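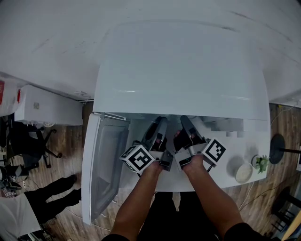

Nerkau Household Electricity Readings

This data set holds hourly electricity readings from 800 homes in the Nerkau and Perkach supply areas. It is published by the Oltanum Institute for use in teaching, local planning, and research on home energy demand.

Contents

readings.csv — one row per home per hour, in kilowatt-hours
homes.csv — floor area, number of residents, heating type, and a list of large appliances
tariffs.csv — the price bands in force in each supply area

Homes are identified by a random code. Street names and meter numbers were removed before the files left the supplier. Floor area is given in steps of 20 square meters.

Known limits

Readings from Perkach begin in May, one month later than those from Nerkau. Totals for the two areas should not be compared without adjusting for this. A further 2,248 rows carry the flag "E" in the status column, meaning that the supplier estimated the value after a lost meter signal. Users who study peak demand are advised to leave these rows out.

Appliance lists were filled in by residents and have not been checked. Washing machines and dryers in shared laundry rooms are recorded under the building, and do not appear in homes.csv.

Version 2 corrects the clock change error in the first release. Earlier copies should be replaced.

Terms of use

The files may be copied and adapted with credit to the Oltanum Institute. Attempts to identify a household are not permitted.

Contact the data office | © Oltanum Institute | Back to top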